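Water testing at Ponthorpe

The Brelus well is sampled on the first Monday in April. Bottles go to the Shimada lab by 2 p.m.
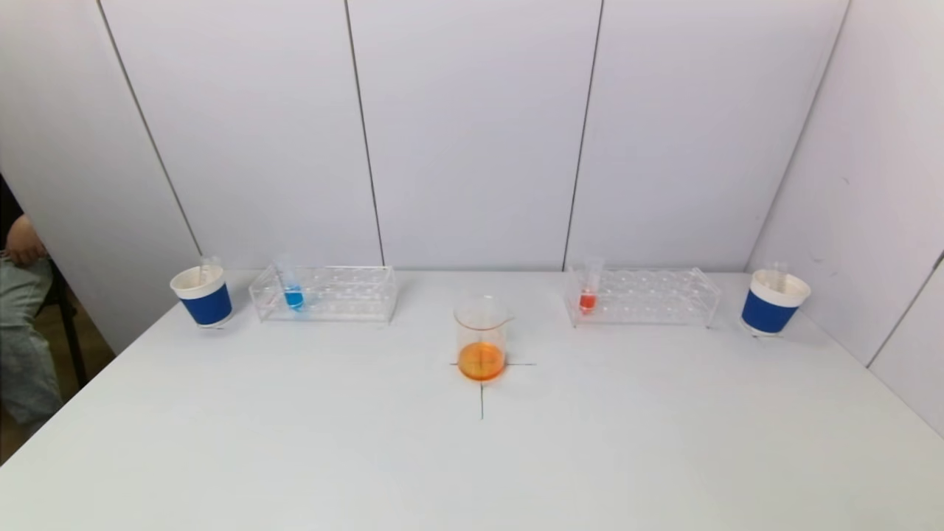

Colorimetric kits give a hardness reading at home. Rinse all glassware first. A clear rack keeps each tube upright while the color is read.
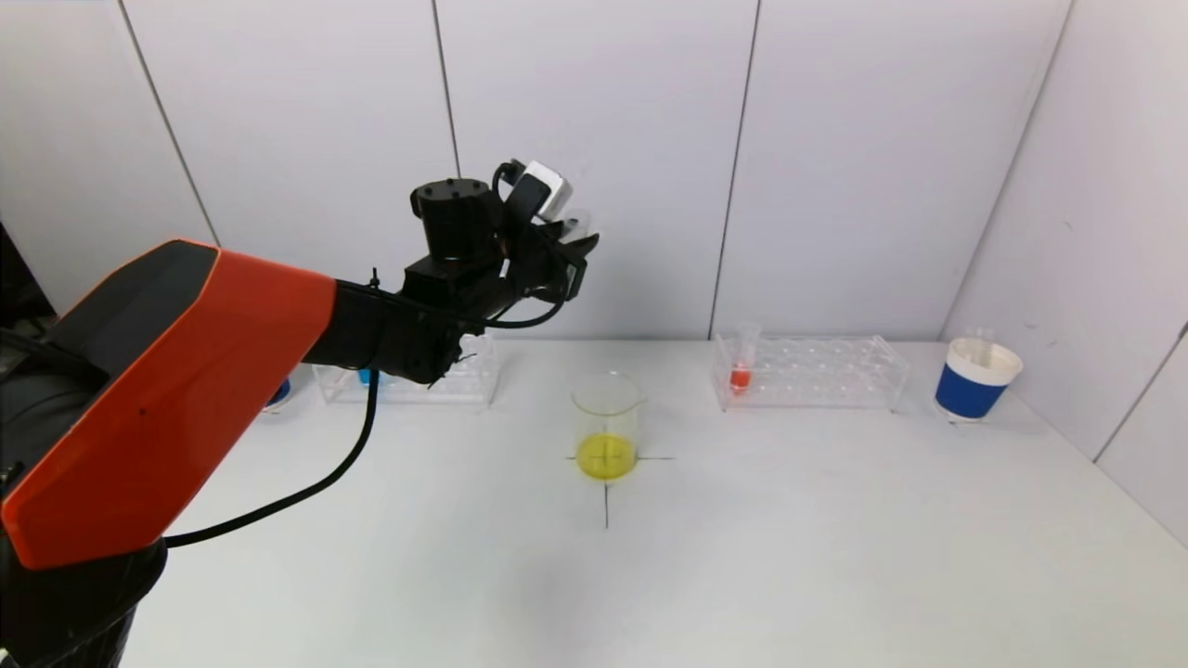

Results

Hardness at Zosby was 19 grains per gallon, with pH at 7.

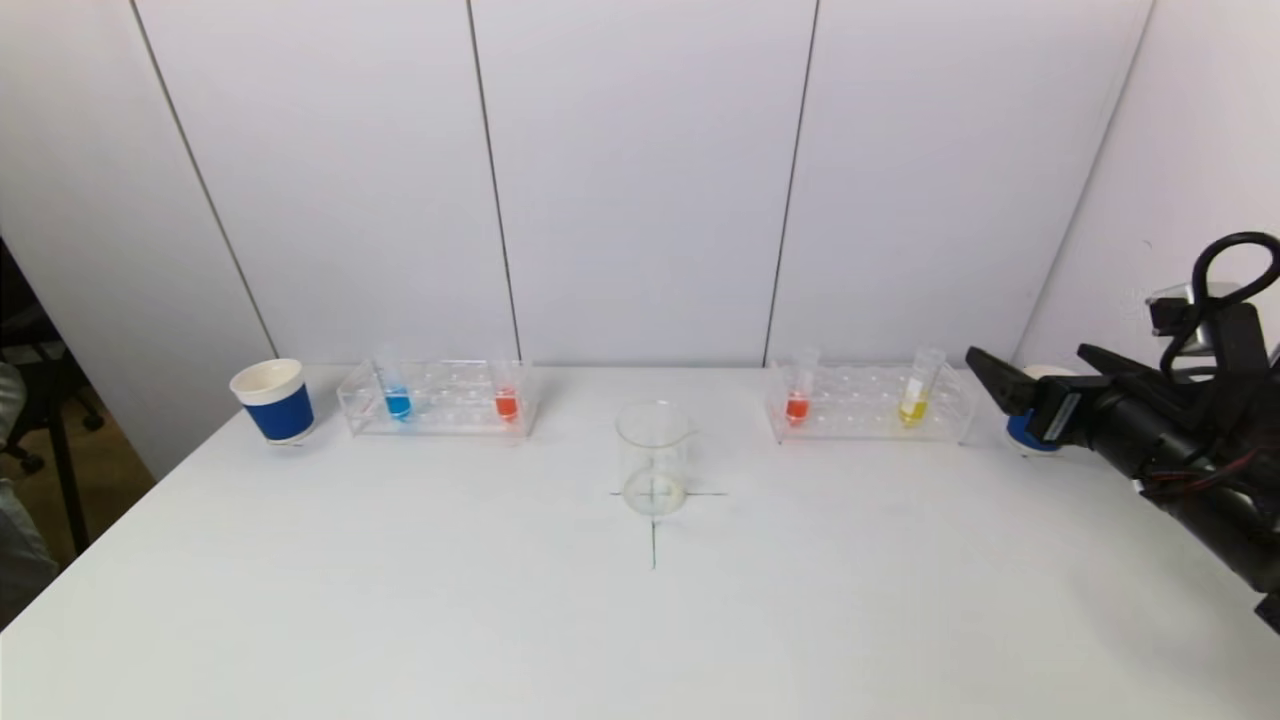 Softener salt should be checked monthly. Home readings can drift with old reagent. Compare blue samples, like the one in the left rack, against white.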